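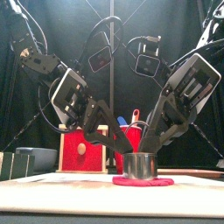

Station 6, two-arm table: both grippers at the steel cup, cloth pad under it.

Isumthorpe open day - pre-opening safety check
Date: June 5, 2023
Form no. 2943
Area: Yeom demonstration room

1. Emergency stop reachable from the visitor side. OK
2. Visitor line taped on floor. OK. Tape lifting near the door, replace before the July visit.
3. Arm mounts and bolted plates tight. OK
4. Wrist cameras secure on both arms. OK
5. Cables clear of the joints through full travel. Comment: left arm cable hangs in a wide loop beside the wrist camera. Did not catch in the slow run. Add a tie - recheck at full speed.
6. Gripper fingers. Comment: the tips come very close together over the cup. Operator to keep speed at the low setting while visitors are in the room.
7. Tabletop. Comment: faint reddish smudges near the center. Wipe down.
8. Loose items kept on the table, none on the floor. OK
9. Fire exit to Unness corridor clear. OK
10. Room limit posted (49). Sign missing, reprint.

Result: pass with comments. Items 5 and 10 to be closed before doors open.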